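Can a Robot Put the Groceries Away Yet?

By Ida Teuber
May 14, 2026
For readers 8 and up

Think about the last time somebody asked you to help unpack the shopping. You probably grumbled a little (I always did!), and then you pulled open a box, took out whatever was in it, and found the right place for each thing, all while thinking about something else entirely, like what was for dinner or whether your socks matched. It felt easy. For a robot, that same chore is a very big day at work.

Let's start with the box. You have met hundreds of cardboard boxes in your life, and you know without being told that the flaps bend, that tape peels, and that an old box is floppier than a new one. A robot has to learn all of that. When a box gets creases and dents, it doesn't look quite like the one the robot practiced with, and a machine that was doing beautifully a minute ago can get muddled.

Then there is the food inside. A can of soup is friendly to robots, because it stays the same shape however you hold it. A bag of chips is a different story! Squeeze too hard and you have crumbs, squeeze too softly and it slides to the floor. Shiny wrappers are tricky as well, since the light bounces off them and can confuse a camera.

Many robots pick things up with a gripper, a kind of hand with only two fingers. Try it yourself: use just your thumb and one finger, keep the rest of your hand curled up, and move 3 socks from your bed to a drawer. Now try it with a library book. Slow, isn't it? You can feel whether the book is slipping, too, and lots of robot hands can't feel very much at all.

My friend Kanako Ichikawa runs a small grocery store in Dundirwood, and she told me that one busy morning in November she and her helpers put 600 things on the shelves before lunch. I asked if she would trade her helpers for robots. She laughed for quite a long time and said she'd take one that could fold up the empty boxes, please, and could it start tomorrow?

So where are we now? Machines are already good at jobs that stay the same all day, such as moving matching boxes along a belt. They are getting better at mixed-up jobs, where every item is a new shape, but they are often slow and they still drop things. People who build robots let them try the same small chore again and again, with boxes, bins and plenty of patience. 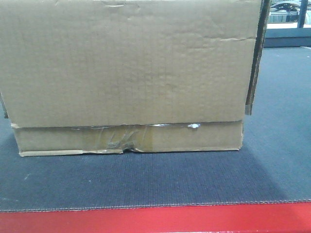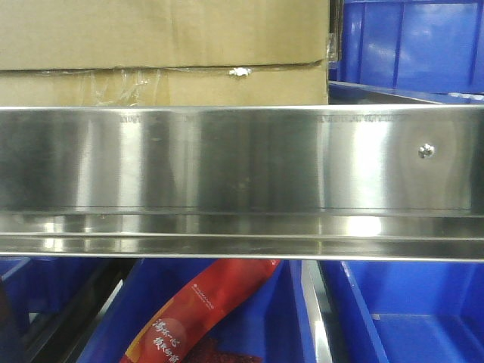
Boxes and bins come in all sorts of sizes.
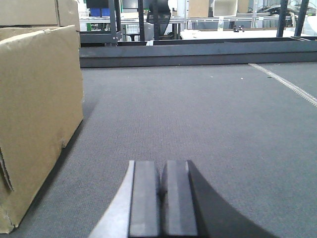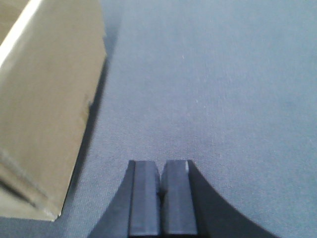 Will a robot be putting away the groceries at my house soon?

Probably not for a while. A robot might manage a few easy things if they are always in the same spot, but your kitchen changes every day, and somebody is always leaving a cereal box where it doesn't belong. For now, the grown-ups will still be calling you to come and help.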